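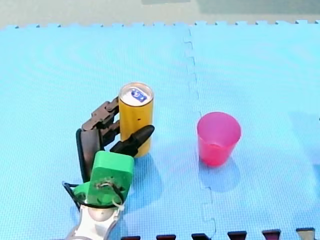 Drinks on the Floor: the Dellow Street Gallery

We moved into the Dellow Street place in May with 11 boxes and no table. The table was on order from Funitz. So for most of a month, refreshments were served at ankle height.

Anjani Hartono supplied the cups and most of the criticism. 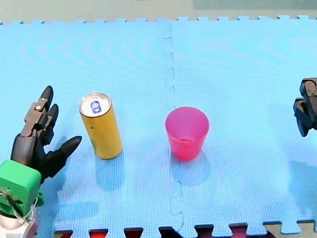 Wednesday, before lunch. Dining on the floor has rules, and Takeshi Ishida made up most of them. Glasses stay in the kitchen. Anything tall goes where a passing sock won't find it - a policy hard to enforce on puzzle mat, where the yellow can and the pink cup have all that blue to themselves and no coaster between them. Takeshi wanted coasters. Takeshi was told to wait for the table.

Prints are 90 cents each, ask Afia.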